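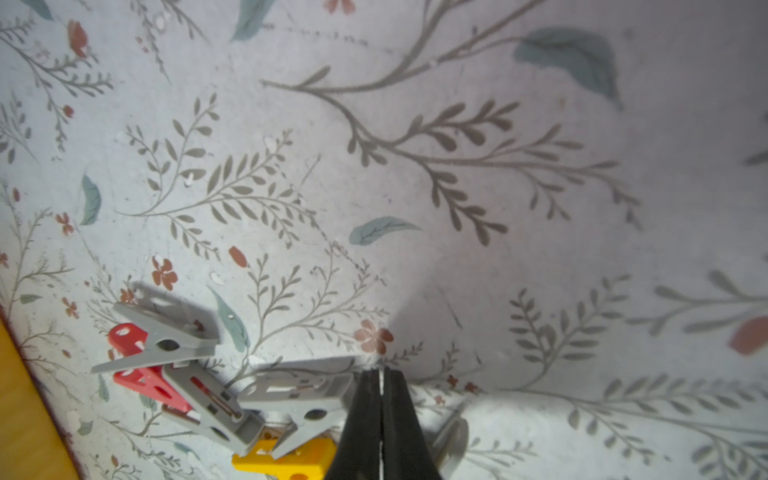

Skarnau, July 3, 2023

Laundry and Line Drying > Clothespins

Thread: Plastic pins — sort by color or dump them all in together?

pegboard_lou
I have a mix of plastic clothespins from a few different packs. Gray, red, yellow, some light blue. I spread them out on the flowered cloth to go through them and now I can't decide whether to sort them or just put them all back in one tray. The grays are the ones I have most trouble with. They look alike until you clip them on something, and then one holds a wet towel and the next one lets go of a sock.

marvin859
One tray. I had mine sorted in 15 little jars at one point and it lasted until the next load.

drip_dry
Disagree. Sort by grip, and use the colors to remember. Yellow for heavy things, blue for shirts, gray for whatever is left. I've done it that way since November and I lose fewer socks.

pegboard_lou
That only works if all the yellows are equally strong. Mine aren't from the same pack.

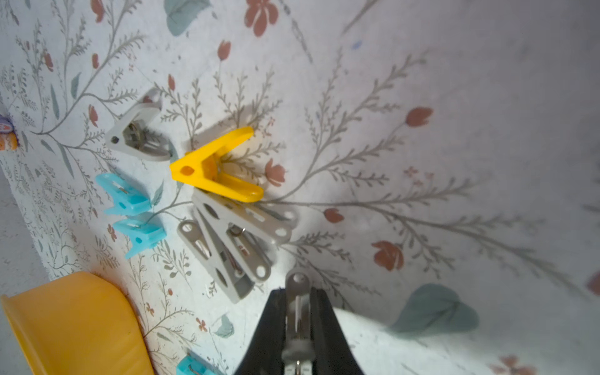 Yellow, light blue and gray pins on the cloth.

pegboard_lou
Can anyone tell me if the holes in the body make a pin weaker? I have grays with holes in them and I wonder if that's where they crack.

Choo
Mine always crack at the spring, holes or no holes. Sun does it. I bring mine in after every load and the last set went four summers.

marvin859
Four summers is good. I leave mine on the line and get two. The bag of Sterkix I bought went brittle in one, but they were cheap and I'm not going to complain much.

drip_dry
Wood doesn't have that problem.

Choo
Wood gets mildew. We had this out in the other thread, the one with 133 replies, and I'm not doing it again.

pegboard_lou
No wood please. I have plastic and I'm keeping it. Leaning toward the single tray after all.

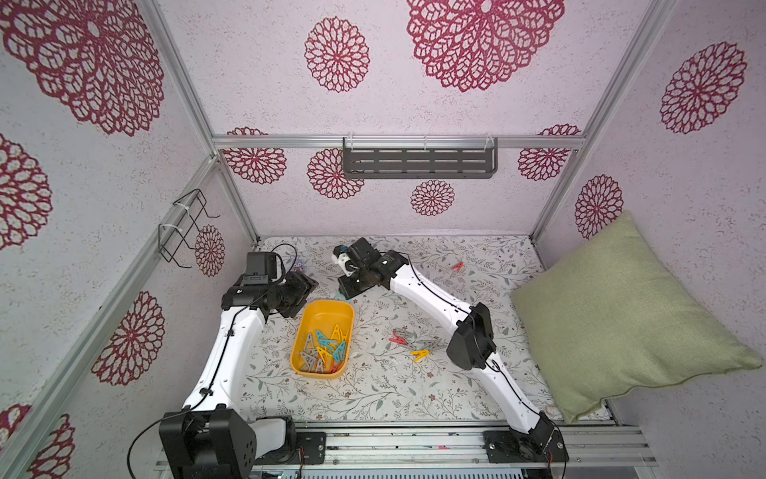
A shallow one is what I'd want, so I can see what I'm grabbing. With a deep bag I pull out three hooked together every time. Before they go back in I'm going to open and close each one twice, and anything that feels loose goes in the junk drawer for chip bags.

drip_dry
Fine, but put the reds on one side at least. They're easy to find in grass.

marvin859
So is yellow. Gray is the one I step on.

Adach_line
Clip them around the rim of the tray. No tangles, and the weak ones fall off by themselves overnight.

pegboard_lou
Hadn't thought of the rim. I'll try it with the grays first and post how many are still on in the morning.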